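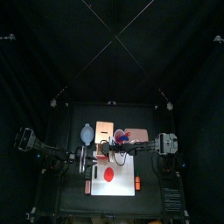 Posted by the minutes secretary, Bevton Object Table Group

Minutes of the meeting held on 14th February, upstairs room, Bosman House

Present: seven members. Apologies were received from two more, both with colds.

1. Last minutes
Agreed, with one correction. The shelf by the stairs is to be painted cream and not white. The paint has already been bought, so cream it is.

2. The table and its surround
Everybody is delighted with the black fabric walls! The general feeling was that small things look far better against them than they ever did against the old wallpaper, and the pale colours especially come up beautifully. The dark grey mat was liked too. One member would have preferred green, but was happy to be outvoted.

There was a long talk about lint. Black fabric picks up everything, and so does anybody in a woolly jumper. Agreed that a clothes brush will hang inside the door and that whoever opens up gives the walls a quick going over, top to bottom. The mat is to be wiped with a barely damp cloth and left flat. Please don't roll it up, as the last one never lost its curl.

The suggestion of a second layer of fabric was put off until April.

3. Objects on the table
The wooden box with the slot in its top was the favourite of the evening. It's a lovely warm tan, and the reddish part lower down sets it off very nicely. Several people wanted to talk about the slot, which is narrow, and what might go through it. Suggestions were playing cards, wooden tokens and old bus tickets (this last one got a cheer). Members are asked to bring flat things from home to try at the next meeting. No coins please until we've agreed how to get them out again.

The light blue bulb-shaped piece with the short nozzle stays next to the box. The two look well together, one soft in colour and rounded, the other all straight sides. It was asked if it should be stood the other way up, with the nozzle at the top. After some discussion it was left as it is, nozzle down.

Keeping things in a row towards the far side was thought a good habit and will carry on.

4. The Didero parcel
The parcel from Didero has come and was opened during the tea break, to much excitement. It holds 12 pieces, all well wrapped. They'll be sorted at the next meeting and given numbers following on from 84 in the object book. The packing paper was saved and is in the bottom drawer.

5. Money
We have £600 for the year. Agreed to spend part of it on proper lidded storage from Jedari, whose shallow trays were passed round and much admired. Two sizes to be ordered, mostly the smaller one. Labels will be handwritten in black pen, large enough to read without glasses.

6. Any other business
The kettle is slow and should be descaled.
A spare key is wanted for the front door.
There was warm support for an open evening, perhaps in April, with the slotted box given pride of place. Ideas to the secretary in writing.

Next meeting: same room, same time. Tea from quarter to.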